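3.2 Packaging and shelf life of the dried leaf

Leaf from the two growers (Kostum and Babaei) came to us in January, already sorted, and was split into lots the same afternoon. We kept 361 samples in all, 300 from Kostum and the rest from Babaei. The difference in lot size is a pity but the Babaei harvest was short. Each sample was weighed, sealed and put into the store room at Brilesness with the door shut and the lights off.

Wrapping matters more than we first thought. Earlier work by Najafi at the Storunmont site kept leaf in paper only, and smell was lost quickly. Film over a card box did better. Open trays did worst, as you would expect - air gets everywhere. Notes on the wrapping were made by Firouzeh Najafi, weights by Afshin Ebrahimi.

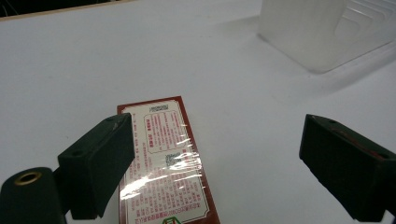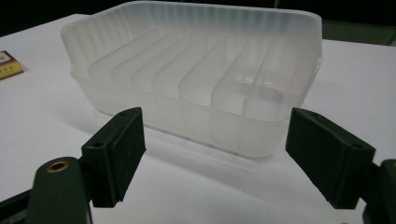
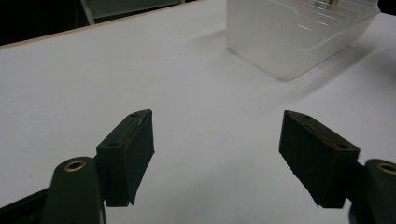
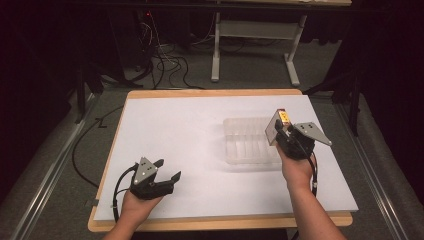 Figure 3. Work surface, with a film-wrapped box (first picture) and a translucent tray with dividers (second picture).

Samples were opened after 13 weeks. Smell was scored by a small panel, colour by eye against a printed card. Same card throughout, same lamp. Panel members did not know which grower or which wrapping they had been given, and took a break with plain water between cups. Scores were then averaged by lot.

Film-wrapped leaf held its colour well in both growers' lots. Paper-wrapped leaf went dull, the Babaei leaf more so, perhaps from being cut finer. Smell followed the same patern but with more spread between tasters. One taster scored low across the board; we left those scores in, taking them out moved nothing of note.

Moisture is the weak part of this section. Readings were taken at the start and the end only, so we can't say when the paper lots began to take up water. A log through the whole period would of been better and is planned for the next harvest. Room damp was not controlled either - the heating in the store was off for part of the time. The effect of this on the brewed cup is taken up in section 3.3.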